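So I missed the last ferry to Skosimano, which left me with two dollars, a dead phone and my grandmother's accordion. The ferry office was locked. The only place still open in Castton was the corner store, so I dragged the accordion in there and stood by the drinks for a while, trying to look like a customer.
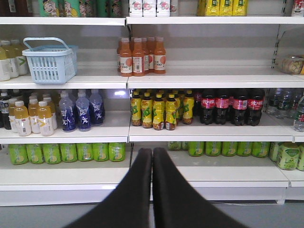 Anneli said from behind the register that if I was going to stay, I'd better play something, and no polkas please. I only know polkas! I played one very slowly and hoped she'd take it for a waltz.

She let me get to the end – both verses, even the bit I always mess up. Then she turned the sign on the door and asked how my grandmother was doing. I hadn't told her my name.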